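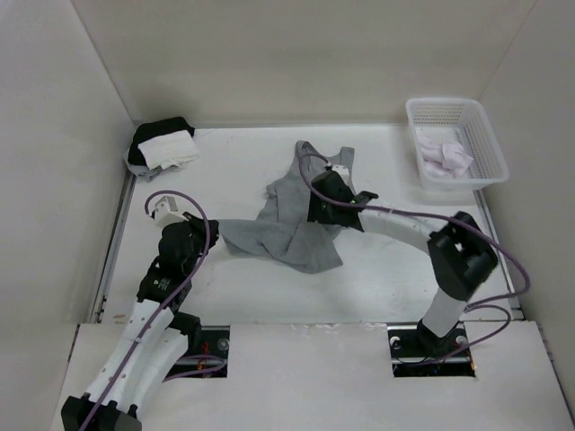

The tank top is the worst garment ever put through a laundry cycle, and I say this as someone who owns fitted sheets.

A fitted sheet at least has the decency to be big. You can ball it up, shove it behind the towels and tell yourself it's a texture thing. A sleeveless top is small and looks easy, and it has just enough structure to make you feel you ought to manage it. Then you try. The straps flop over each other. The neckline is one depth in front and another in back. You bring the hem up to meet the shoulders and the whole bottom half twists off sideways like it heard its name called in another room.

T-shirts have sleeves, and sleeves are handles. Every folding method I've ever read was written for a T-shirt. Sleeve in, sleeve in, bottom up, done. When the author remembers that tank tops exist, you get a single line: "fold as above, omitting sleeves." That's like a recipe for roast chicken that ends with "for soup, add water."

I spent a good part of January trying to reform. I bought the Wastberg folding board, a hinged plastic thing that promised retail-quality stacks. It works beautifully on a dress shirt. On a tank top it delivers a very crisp rectangle with two straps hanging out of it like the legs of somebody hiding under a bed. I also read the Pruddale guide to the home closet, all 400 pages, and can report that gray jersey gets one paragraph. The paragraph recommends "patience."

My position, reached over a great many loads, is that we should stop. Fold the sweaters, fold the jeans, fold the dish towels if company is coming. The tank tops go in a drawer, flat if you're feeling generous and in a heap if you're not. They're thin, they're stretchy, and most of them spend their working lives under something else. A crease across the stomach of a garment under a sweater is between you and the sweater.

I know the objection. You open the drawer, see the heap, and feel that you have let things slide. I felt that too, for some 150 mornings. Then I noticed I could find the gray one faster by digging than I ever could by lifting neat little packets off each other and wrecking the pile anyway. The packets all looked the same. The heap had landmarks.

There is one exception, and it's suitcases. I'll fold a tank top for travel, badly, in thirds, tucking the straps down first so they don't snag on the zipper. It comes out lumpy along one side every time. I pack it lumpy side down.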